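How to Sort Outgrown Kids' Clothes Before a Season Change

Kids' clothes pile up fast. If you do one sort in March and another in September, the job stays small enough to finish in an afternoon. I do the spring one on 15th March and write it on the calendar so it gets done.

What you need: a clear table, 3 bags or boxes, a marker and masking tape.

1. Empty one drawer at a time. Put everything on the table, including things you are sure still fit.

2. Check cuffs and waistbands first. Stretch the elastic and let go. If it stays loose, the piece goes in the rag bag.

3. Turn lined pieces inside out. Stains and split seams often show on the lining and nowhere else.

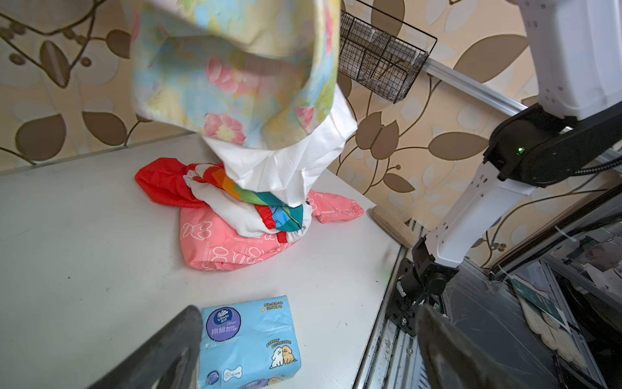 One reader in Jovdale wrote in to say she skips the table and holds each piece up against a shirt that fits. It saves trying things on, and her drawers take 5 minutes each. That works well for tops – less well for pants, where the rise matters as much as the length.

4. Sort into keep, pass on and rags. Anything you can't decide on goes back in the drawer until September.

5. Wash the pass-on pile and let it dry fully before packing. Damp cotton will smell by summer.

6. Label each bag with the size and season – "4, warm weather" is enough. Tape the label on the side, where you can read it when the bags are stacked.

Drop-off hours at the Orellana clothing swap are posted by the front door.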